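House Rules for Machines That Clean

When a hotel buys a new vacuum cleaner, it does not need to write a rule book. When it brings in a robot with two arms, it does, and in my opinion most hotels begin writing too late.

I spent part of April reading the rules of the Varnberg, a hotel with 186 rooms, which were prepared together with the engineering company Thorlacius. The document has 14 pages. The first version had 4, and it spoke almost only about the emergency stop. The longer one speaks about towels, doors, mirrors and guests, and I find it much more useful.

The first chapter is about privacy. A bathroom has a mirror, and a camera on a robot's head sees in the mirror what stands behind it. The rule is therefore strict: no robot enters a room before a member of staff has knocked, entered and checked every corner. Recordings are kept on a server inside the building, and anything with a person's face or with luggage in it is deleted the same evening.

The second chapter treats doors. A robot may hold a door handle only when its other gripper is resting or is holding something soft. Glass and open bottles are excluded. I asked the housekeeping office why towels are permitted, and the answer was that a towel can fall on the floor and the only cost is one more towel in the wash.

Then comes force. The limit is set for each surface separately, with lower values for marble edges and for gilded or painted frames. Flatedura, which supplies the gripper pads, recommends to check them for wear at each change of shift. The hotel has made this obligatory, and the person who checks must sign.

In its first season the hotel wrote down 2,311 tasks done under these rules. Each line has a start time, a room and the initials of the person who was watching. It is boring reading, but an inspector can work with it. At Rutdale, a smaller house of the same owner, the log was kept only for errors, and later it was not possible to say how often the work went well.

I have one criticism. The rules say that the watching person must stand "near". A distance in feet would be better, and so would a drawing for each type of bathroom. The housekeeping office told me that both are planned for the next version, together with a page on wet floors.

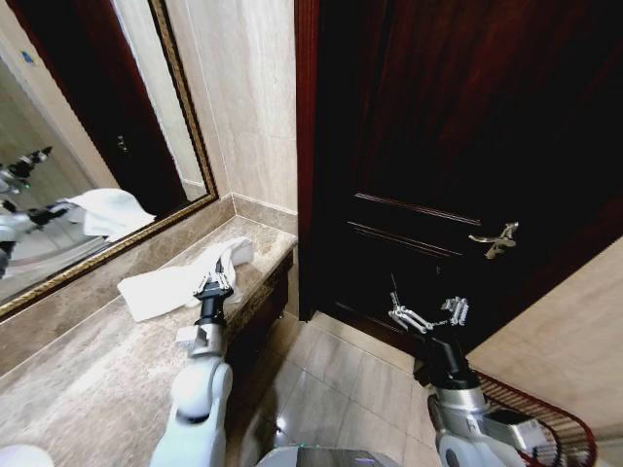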